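Aprender a esperar

2023-01-01

Este año quiero escribir sobre la paciencia, porque en noviembre empecé a hacer pan con masa madre y todavía no me sale bien. La receta me la dio mi vecina Nabila Pasaribu, en una hoja con manchas de aceite – ella no mide nada, solo toca la masa. Yo necesito números: 7 horas de reposo en la cocina, 4 en la nevera, y después el horno muy caliente.

Mi primer pan pesaba como una piedra. El segundo fue comestible con sopa. Con el tercero me puse nerviosa y lo saqué antes de tiempo, y por dentro estaba crudo.

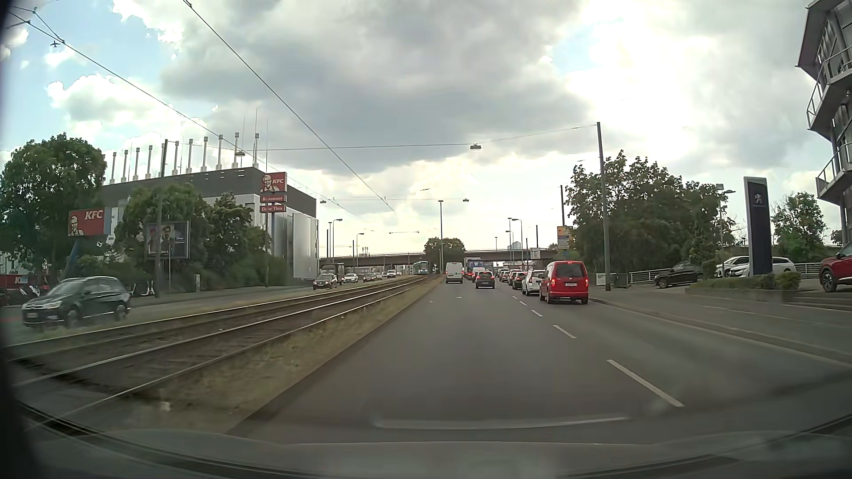
La masa tiene su propio horario y yo debo aceptarlo. Me cuesta, lo reconozco. Soy igual en la carretera: detrás de una furgoneta roja con las luces encendidas, con la fila de coches delante, ya estoy pensando en la harina que dejé en casa. Mañana pruebo con centeno – Nabila dice que fermenta más rápido.

Naima Berrada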